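4.2 Effect of motion blur on demonstration quality

The demonstrations were recorded in private homes with the hand-held gripper described in Section 3, using the camera mounted on the tool. Operators were asked to work at their normal pace. Handling cloth at that pace means quick wrist movements, and many recordings contain short runs of blurred images in which the tracker loses most of its features.

We scored every episode for sharpness and marked those where tracking failed for 27 or more consecutive images. Of the 4,000 episodes collected, 844 were marked. Two of the authors (Azimi and Apaza) then went through the marked episodes by hand and found that 333 could be kept once the blurred run was cut out and the tool path filled in from the inertial readings. The remainder were dropped from training.

Blur was worst where the cloth was pale and the room strongly lit. Figure 3 gives a typical case: the fingers stay sharp, as they are fixed relative to the camera, while the white cloth beyond them is badly streaked and the upper left of the view is overexposed.
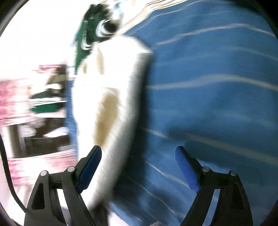

Figure 3. Single image from the tool camera, with both fingers open and strong motion blur in the cloth and background.

A shorter exposure would reduce the streaking but made the darker rooms too noisy to track, so we left the camera settings unchanged for all homes. Policies trained with and without the repaired episodes are compared in Section 4.3.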